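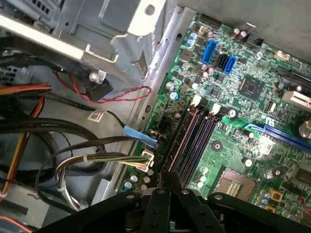
TALHOLM, December

Vandana Shakya has spent most of her career on the part of household finance that gets left out of the charts. She runs the credit research desk at Bradimier, where her team tracks short-term borrowing by people with steady jobs and very little cash on hand. Her current subject is the gap between what savings accounts pay and what the same banks charge on small revolving balances.

"The spread is the story," she said. "People look at the policy rate and assume everything moves with it. Loan rates move up in a matter of days. Deposit rates move when the bank has a reason to move them, and for a small account there usually isn't one."

Her method is simple. She takes a household with $700 in a savings account and $430 on a store card, and follows both balances through a full rate cycle. The savings earn close to nothing, while the card compounds daily. On paper the household should pay off the card and keep the remainder. Most don't, and Shakya does not regard that as a mistake.

"Cash is the only thing that covers a tow truck at six in the morning," she said. "If you pay down the card, you are counting on the issuer to leave your limit where it is. In a tightening cycle, limits get cut. So the household is paying a premium for liquidity it controls. A corporate treasurer does the same with a credit line and gets called prudent."

The usual measures miss this. Net worth data report the two balances as one figure, and average figures are pulled upward by large accounts. Shakya prefers to look at the lowest balance reached in a month. A household whose account drops below $100 before each payday is, in her terms, running without a buffer, whatever its average balance says.

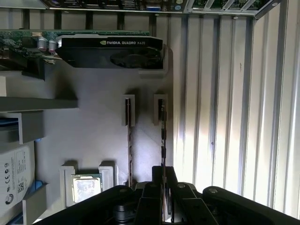

She is cautious about remedies. A proposal from Fitzgerald Escobedo, an economist at Kotonberg, would require banks to pass a fixed share of any rate increase through to small depositors. Shakya has read the draft and thinks the arithmetic holds, but expects banks to recover the cost elsewhere.

"You would see it in fees," she said. "Minimum balance charges, paper statement charges, a slower hold on deposited checks. Unless the rule covers the whole account, the cost just changes lines."

Escobedo, reached by phone, did not dispute the point. "Fees are visible and a missing half percent of interest is not," he said. "I would accept that trade. Customers do leave over fees."

Shakya is less sure that they leave. Moving an account means redirecting payroll, utility drafts and rent, and one missed draft can cost more than a year of better interest. She would start with portability, so that standing payments follow the customer to a new bank automatically. The rate question could come after that.

Asked whether lower policy rates would help, she gave a short answer. "Some, on the card side, and late. Deposit rates will come down first — they always do."

Her next paper extends the work to auto loans.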